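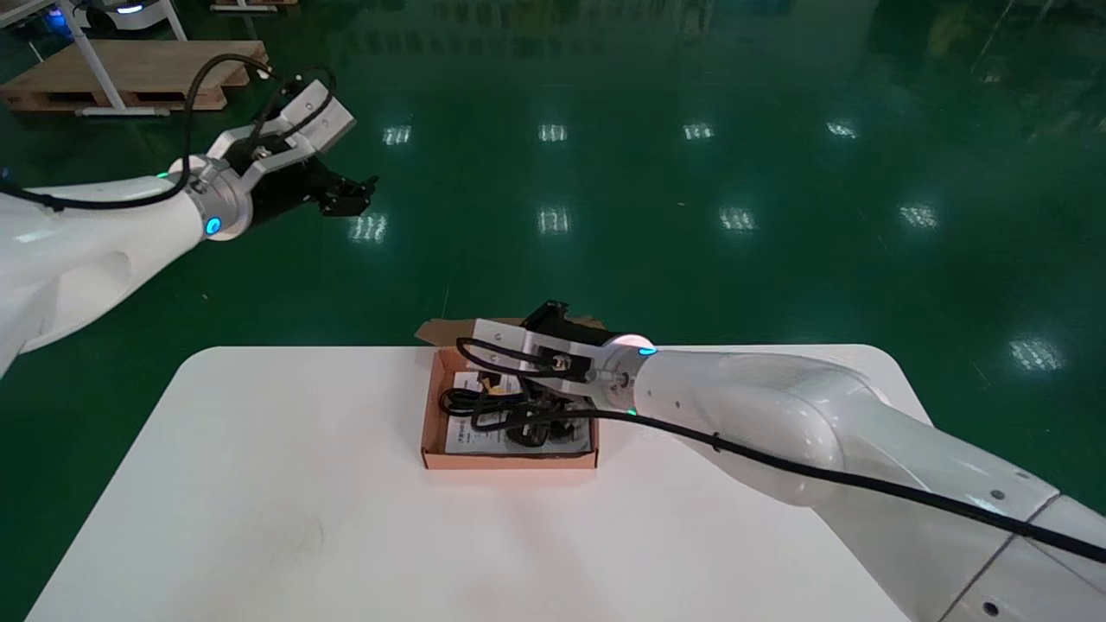

Get more battery life out of your phone on iOS 17

Battery running low by 4 p.m.? Good news, a few quick changes can make a big difference, and you don't need any extra apps!

Open Settings, tap Battery, and scroll down to the list of apps. Look for anything with a lot of background time. On my phone it was the Ridow weather app (I barely open it!).

Next, go to General, then Background App Refresh, and switch off the apps you found.

Last stop: Display & Brightness. Set Auto-Lock to 30 seconds and try Dark Mode if your phone has an OLED screen. It looks great at night too!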